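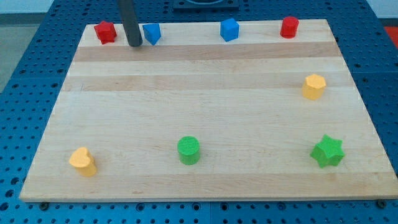

Block board on the blue table, arm tip down between the red pentagon and the blue triangle.

Notebook, Wednesday, about ten at night

Writing this up before I forget it all. Open day is done, my feet hurt, and I still have a visitor sticker on my sweater from when I went round the Arrieta side of the building pretending to be a guest (worth doing, their coffee is better).

We ran the block board from the doors opening until the last school group left. Same pushing demo we showed at Janisside in January, with the maple board in place of the old white panel. I'm so glad we switched! The white one threw glare back at the overhead camera all afternoon in Janisside, and today I didn't touch the exposure once after setup. The stripes in the wood worried me a bit, especially the darker band near the far blocks, but the color segmentation didn't care. The only piece it got fussy about was the yellow heart, and that was late in the day with the sun coming in low. Pale yellow on pale maple, so no big surprise. I'd like to reprint the heart and the hexagon in a stronger yellow before the next one.

How it went, for whoever runs it next: a visitor says or types something like "push the green star over to the blue cube", the arm does it, everybody leans in. We started every group with the blocks out along the edges and the middle left clear, and I'd keep doing that. When we started with a jumble in practice on the weekend, the arm spent its time plowing one block through three others and people lost track of what it was trying to do. With the space in the middle they can see the push from start to finish.

I logged 50 requests before I gave up writing them down. Of those, 30 went cleanly on the first try and 12 needed a second go. The rest I stopped by hand or the person changed their mind halfway, which kids do a lot. One boy asked for the heart to go "to the star, no, to the red one, no, not THAT red one" and the arm did its best with the first part. I think we need a proper cancel phrase. The red button works fine but it means re-homing and that's a long wait with a crowd standing there.

Cylinders were the trouble, same as always. The green one goes off sideways if the tip catches it even a little off center, and then the arm has to come round behind it and try again. People LOVED this, by the way. They cheer for it. The star is easy, it sort of hooks itself on the tip between two points. The triangle is fine if you come at a flat side and annoying if you come at a corner.

Somebody from Drernoren spent a long time at the table asking good questions. Could it do taller parts (probably, with the tip height changed), could it do parts that aren't a bright solid color (not with what we have now), how long from a bare table to running. I said a morning, then remembered we'd spent most of yesterday chasing a loose cable, and said a day. They want to come back with a tray of their own parts. I said yes, we'll see who pays for my time on that.

Table notes. The board did creep toward the front over the day, I could tell by the tape I'd put down. Two strips of the thin rubber under it next time, and check it at lunch. The perforated top was great for moving the rope posts' base plate around, we shifted it twice when the crowd got thick. Wiped the wood between groups with a dry cloth, sticky fingers are a real thing and the blocks drag on it. I also turned the speed down to 19 percent for the under-tens and left it there. It looked calmer and I got fewer stops, so I wonder if we've just been running it too fast all along. Worth a proper test on a quiet day.

Rondix lent us the big screen for the side and it was a nice idea, but the text on it was far too small. From the second row you couldn't read what the arm had been asked to do. Larger letters, and only the current request. Take the joint plots off, I was the only one looking at them.

To do:
Reprint heart and hexagon, darker yellow.
Cancel phrase, no re-home.
Rubber under the board.
Repeat the cylinder pushes at the slow speed, log tip offset.
Screen back to Rondix – the cable with the bent pin is theirs, tell them.
Write to Drernoren about part sizes.

The log file is on the shared drive in the open day folder. My handwritten sheets are in the drawer under the table, and the last page is hard to read, so ask me if you need it.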